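Opinion

The Robot Wasn't the Impressive Part

By Kevin Kinsella
Mar 17, 2023

The open day at Sirner started late, which I took as a good sign. A company that has truly replaced human beings with machines ought to be able to open a door on time.

I had driven 76 miles to Lolville because my editor thinks I'm unfair to robots. She may be right. I have written about them four times and been rude in three. So I signed the visitor sheet, accepted a lanyard and a very small muffin, and resolved to be a better man until lunch.

The first hour belonged to Valdir Trindade, who gave us the big picture. The big picture had arrows. There would be robots in kitchens, in laundry rooms, in the homes of the elderly, folding and fetching and never once asking for a raise. A retired dentist in the second row wanted to know when. Trindade said "soon" in the tone my contractor uses.

Then they let us see the work, and my resolve wobbled in a direction I hadn't planned.

What goes on there, most of the day, is people picking things up. They do it with a gripper in the hand, a pair of padded fingers that open and close, with a camera along for the ride. You reach for an object the way you'd like a robot to reach for it someday, and the recording goes into the pile that the robot will learn from. Then you put the object back and do it again. Sorcha Kavanagh, who ran our part of the tour, told us the project is called Geum and that her best day so far came to 388 pickups. Her first day was 291. She apologized for the 291. 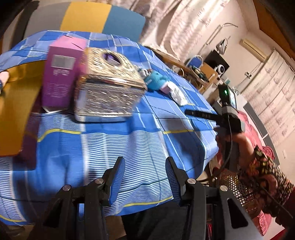
I was allowed a turn. I have been picking things up since childhood and consider myself experienced. With two stiff fingers and no feeling in either of them, I was a disgrace. I came in too high, then too low, then at an angle that Kavanagh called "creative." It took me eight tries to lift one small item and set it down again on purpose. She had me beat by the time I'd found a comfortable way to stand.

This is the part of automation that never makes it into the arrows. We keep hearing that the machines are teaching themselves, as if they'd gone off to night school. Somebody is standing at a table teaching them, and her shoulder hurts. Every smooth little motion in the promotional video was borrowed from a person who had to work out how hard to squeeze.

I asked Trindade what the pickers are called. He said "operators." I asked whether their names would be on the finished product. He laughed, kindly, and then saw I was waiting, and said it was an interesting question. I have interviewed enough city council members to know where interesting questions go.

So let me make the case he didn't. If a company wants to sell me a machine with a gentle touch, it should say whose touch it is. Movies manage this. They credit the person who brought the sandwiches. They could at least print a card and tuck it in the box: hands by Sorcha Kavanagh and colleagues. And they could pay as though the hands were the product, which from where I stood they plainly were.

Sirner plans another open day in September. I've been told I may come back and try to improve on eight.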